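Blocks, Bins and Boxes: the Tundgate Sorting Days gallery

What a lovely couple of days we had at Tundgate! The old building block collection finally came down from the top shelves, all 3465 pieces of it, and went out on the long tables to be sorted by colour and length before the Erden room opens again in September. We'd guessed at two afternoons and it took six, but the kettle was on and the company was very good indeed.

The long blocks are my favourites. They come in the deepest, richest colours (the red is like an old garden wall) and they look wonderful just as they land, at all angles, before anyone has squared them up. I could have filled this whole page with them!
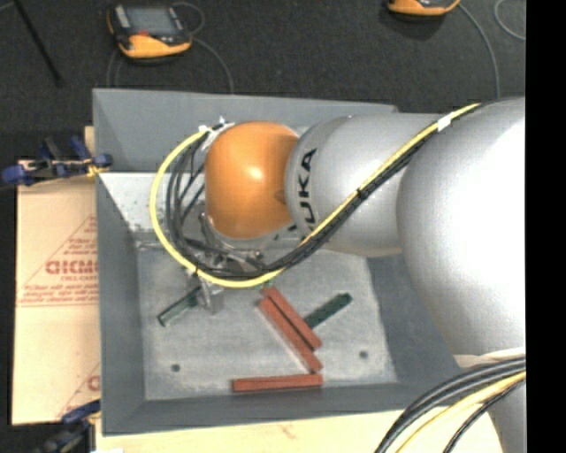 Brick red and dark green in the grey bin, with the KUKA arm reaching in.

I do love those two colours together. The two reds are lying nearly side by side with only a narrow gap between them, and there's a green one going off almost at a right angle, like the start of a little floor plan. The bottom of the bin has its fair share of scuffs too, and I think it's all the better for them.

Everything sorted so far is now boxed and labelled for the Jaunzems cupboards, with 122 odd pieces kept back in a tray of their own. Those go over to Hedodness on 28th August, and if you have a stray block at home that might belong to the set, do bring it along. We'd be thrilled to see it!

More pictures to follow once the shelves are full.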